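Simby Sketchbook Pages
Data card, version 2, April 2020

Summary

Simby is a collection of 2,334 scanned pages from the sketchbooks of art students. The pages come from the foundation course of the Bandara School of Drawing and from the evening classes at Elard. It was made for people who study how drawing is taught, and for teachers who want to show their own classes how other beginners work. All pages are shared with the written permission of the students.

What is in the collection

Of the 2,334 pages, 1,970 have a complete record. The rest have the scan and the school only, as the students did not return the form. A complete record has these fields:

page_id: a number, given in the order of scanning
school: bandara or elard
medium: pencil, charcoal, ink, watercolour, mixed or other
task: the exercise as the teacher wrote it on the board
term: first, second or third
remark: what the student wrote about the page, if anything

The field "task" is kept in the words of the teacher. This means that the same exercise can appear under several names. For example "blind contour", "contour without looking" and "do not look at the paper" are all the same thing. In version 1 we tried to make them equal, but we lost some differences which were important to the teachers, so we put the old words back.

The field "medium" was filled in by the students. Please be careful with the value "mixed". At Elard it was used for any page with two pencils of different hardness, and at Bandara it was used mostly for collage.

How the pages were scanned

Loose sheets were scanned flat at 400 dpi. Bound books were opened as far as the spine allowed and not further, so on some pages the inner margin is a little dark. We did not correct colour, remove stains or straighten the paper. Pages larger than A3 were scanned in two parts and joined with the Pimel program. In 33 files the join can be seen as a thin line. 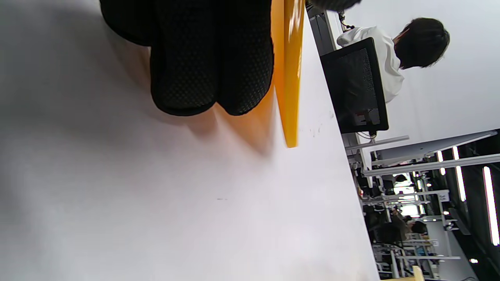 One of the Elard students wrote to us after version 1 that her charcoal pages looked too clean on the screen, and she asked whether the grey smudges of her hand had been taken away. They had not been taken away, but the preview files were saved with too strong compression and the light greys disappeared. The previews were made again for this version. The full files are the same as before.

Known problems

Ink pages from the third term are few, only 23, and all of them are from Bandara. Please do not compare the two schools on ink.

Watercolour on thin paper often shows the drawing from the other side. Both sides were scanned, but the two files are not linked with each other.

Some remarks are written in pencil on the page itself and were typed later by a second person. Where a word could not be read, you will find three dots.

Life drawing is included. There are no portraits of children.

What we ask from users

Please do not use the pages to give marks or to rank the students. Many of these are warm-up drawings of two minutes, made to be thrown away. If you print a page in a book or hang it in an exhibition, write "Simby Sketchbook Pages" and the page_id next to it.

A student can ask at any time that a page is taken out. Such pages are removed in the next version and their numbers are not used again, therefore there are gaps in page_id.

Changes from version 1

New previews for all pages
Field "task" restored to the original wording
Field "remark" added
Spelling of two exercise names from Elard corrected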